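A greve dos ferries vista da fila

Já cá não escrevia desde a Primavera, e peço desculpa a quem ainda passa por este canto à espera de receitas ou de histórias do quintal. Hoje venho falar de barcos. Ou melhor, da falta deles, que quem vive do lado de cá do rio não tem falado de outra coisa durante todo o mês de Novembro.

Para quem não é da zona: o pessoal dos ferries entre Brokcombe e Rarnstead está em greve parcial, com paragens de manhã cedo e outra vez ao fim da tarde, que são precisamente as horas em que toda a gente precisa de atravessar. São 421 trabalhadores, entre marinheiros, maquinistas e bilheteiras, e a Prandden, que tem a concessão, garante só o primeiro barco e o último. Pelo meio há um autocarro que dá a volta pela ponte, e quem já fez essa volta às oito da manhã, de pé, com a mochila de um estudante encostada ao nariz, sabe do que falo.

Confesso que na primeira semana andei zangada. Cheguei tarde três vezes, perdi uma consulta que esperava desde o Verão e disse em voz alta, na fila, coisas que a minha mãe não aprovaria. Depois fiquei à conversa com a Benedita Esteves, que vende bilhetes no cais de Brokcombe desde que me lembro de ter passe, e a zanga foi mudando de sítio. Contou-me que há 80 turnos por preencher todos os meses e que são sempre os mesmos a tapar os buracos - ela própria passou o último Natal fechada na bilheteira, com um aquecedor que só funcionava de um lado. O ordenado base de quem entra agora é de 1080 euros. Fiz as contas à renda da minha sobrinha e calei-me.

Também ouvi o outro lado, para ser justa. O Henrique Vilela, meu vizinho de cima, trabalha nos escritórios da Prandden e diz que a proposta em cima da mesa é melhor do que a do ano passado, só que vem repartida por tantos anos que já ninguém a sabe explicar. Falámos disto na escada, com os sacos das compras no chão, até a luz se apagar duas vezes. Não concordámos em quase nada, mas ele subiu-me o garrafão da água, e isso também conta!

Entretanto corre um abaixo-assinado no café Slanina a pedir que as duas partes voltem a sentar-se antes das festas. Ontem ia em 3439 assinaturas, a minha incluída, com uma letra horrível porque tinha as mãos geladas. Se lá passarem, assinem e provem o bolo de noz, que está melhor do que nunca.

Por mim, comprei umas botas decentes e passei a sair de casa quando ainda é noite. Há uma senhora que traz um termo e oferece café a quem estiver ao lado dela, e já combinámos trocar livros. Amanhã levo-lhe o da capa azul, se o encontrar. 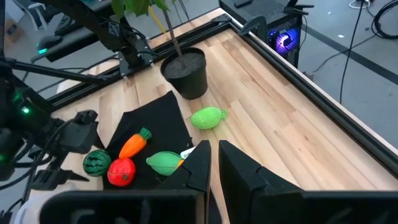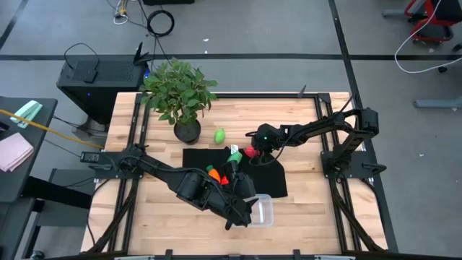
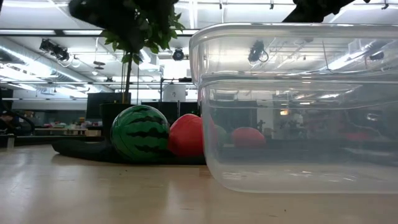 Três imagens do mesmo sítio, com o tampo de madeira clara.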